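Speaker notes - Trudia kitchen package, product talk
Estport, 21 January 2020

Start slowly. Say first that I do not work for Chaudhry, the company which sells Trudia. We only had the trial license for 14 days.

The package is a simulator for kitchen tasks. You load a room, choose a gripper and let your controller try the job. The stove knobs are the part I like most, so stay on this slide a little.
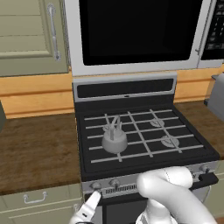
A knob is small and the fingers must come to it at a good angle. In the older Prerudus kit we could not practice this at all - the knobs there were only painted on.

Now the weak points. The manual is thin, and support answered only 2 of our questions. The price is 1,967 per seat, and updates stop in May if you do not renew.

Ask who has tried it already. Then go to slide 44, costs.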